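# Kodikara Tabletop Pushing Demonstrations

Maintained by the Neston manipulation laboratory. Questions about the data should be sent to Steinar Frandsen; questions about the loading scripts should be sent to Moataz Metwally.

## Summary

This release contains 1,869 demonstrations of a robot arm moving small colored blocks across a wooden board. Every demonstration was given by a person operating the arm by remote control. No scripted or simulated motion is included.

The data is intended for research on learning from demonstration and on following short written instructions. It has not been reviewed for use in production equipment.

## Collection

Eleven operators took part. Each completed a training period of 110 minutes before any of their work was accepted. Operators watched the board through the same camera view that is stored with the data, and were given one written instruction at a time, such as "push the red star toward the left side of the board."

Operators were permitted to correct their own mistakes. These corrections remain in the data and are flagged in the `recovery` field. Demonstrations that were stopped early are stored separately under `partial/`.

## Workspace

The board is fastened to a blue perforated table. The arm carries a plain vertical rod and has no means of grasping, so blocks can be moved only by contact from the side. Block shapes include cylinders, stars, a cube, a triangle, a hexagon and a heart.

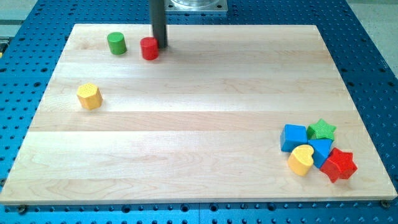 Starting layouts were not standardized. An operator normally began from wherever the previous demonstration had left the blocks, and the layout was changed by hand only at the start of a session. Users who need evenly spread starting positions should resample with `tools/balance.py`.

## Known Issues

- In 113 demonstrations, the rod position lags the video by one time step. The affected entries are listed in `lag.txt`.
- Instructions were written in English only.
- Sessions recorded in April use an earlier calibration file, `calib_a.json`.

## Terms

The data may be used for noncommercial research. Redistribution requires written permission from the laboratory.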